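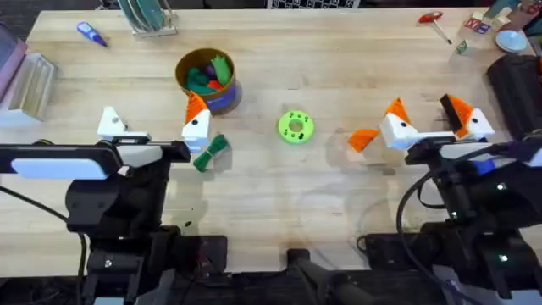 FOR IMMEDIATE RELEASE

Osstead College retires its student portal, with feeling

OSSTEAD, May 16, 2020 - Osstead College will switch off Puvov, the student portal that has served the campus since before most of its current first-years could read, and replace it with a system called Vedunach. Students will find Vedunach at the same web address. Staff will find it there too, once they have cleared their browser history, which the college asks them to do in their own time and without telling anyone what was in it.

Puvov was built in-house for a campus with one computer lab and a strong belief in drop-down menus. Over the years it took on timetables, reading lists, room changes, library fines, the bus schedule and a weather widget that reported conditions at an airport two states away. Its home page had room for a single notice, so departments took turns. The turn order was kept in a spreadsheet, and the spreadsheet was kept on Puvov.

A review carried out in January found 1209 links on the old home page and its sub-pages. Many led to other lists of links. One, labeled "Important," led back to the home page. The review team recommended starting over, a view the team had also held before the review.

Vedunach was developed with Desmet, a software firm that makes course platforms for small and mid-sized colleges. It puts a student's classes, deadlines and messages on one screen, in date order, and sends a message only to the people it concerns. Parking notices will go to students with parking permits. The fire drill will still go to everybody.

The system has been tried out by two groups of students, one in nursing and one in business studies. Both were asked to find their next assignment, submit it, and work out whether their afternoon class had moved. On the old portal the same tasks were described in feedback forms as "fine if you know," "a journey," and, from one respondent, a drawing of a maze. Feedback on Vedunach has been shorter. The college has chosen to take this as praise.

The business students also asked for a dark mode, which has been added. The nursing students asked for fewer emails at 6 a.m. and have been granted that as well, although it took a meeting.

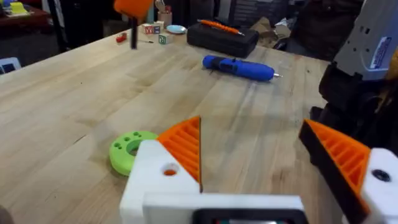 Will students lose the coursework they have already uploaded to Puvov?

Everything submitted in the current academic year will be copied across to Vedunach, along with grades and instructor comments. Older work will stay in a read-only archive for 3 years, and students can download it from there whenever they like. The discussion boards will be archived too, including the long thread about the vending machine.

Faculty will move over in stages. Course pages are being copied automatically, and instructors will be asked to look theirs over before students see them. Files named "syllabus_final," "syllabus_final_new" and "syllabus_USE_THIS_ONE" will all be copied faithfully, as the software has no opinion on which is the real one. The eLearning team does have an opinion and will be in touch.

Training sessions will be held online and kept under an hour. They cover posting materials, setting deadlines, and sending a message to one class without also sending it to the whole college, a feature Puvov supported mainly in theory. A recorded version will be posted for anyone who would like to watch it at double speed while making lunch. 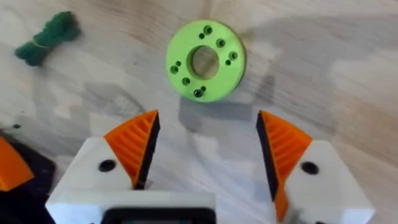
Instructors who prefer written directions can download a short guide. The first draft ran long and contained a glossary, and the glossary contained a joke. The version now available has neither. It does have large screenshots and a page headed "Things that have moved," which early readers rated the most useful part and which the team admits was written last.

The mobile version of Vedunach works in an ordinary phone browser, so there is nothing to install. It has been set up to load on slow connections, including the Wi-Fi on the third floor of the library, which the college acknowledges by name for the first time in this release. Nearly 2000 student accounts have been created so far, and the rest will follow by program. Students keep their existing passwords. Those whose password is "password" will be invited to reconsider.

Puvov will remain reachable during the changeover, with a banner at the top pointing to the new system. Under the portal's own rules the banner takes up the single notice slot, so departments waiting for their turn have been moved to Vedunach ahead of schedule. The Department of Geology, next in line, has been very patient.

Requests to keep the weather widget have been received and are under consideration.

Questions about the move can be sent to the Osstead College eLearning help desk through the contact form on either portal. The form on Vedunach is the one that gets read first.

ENDS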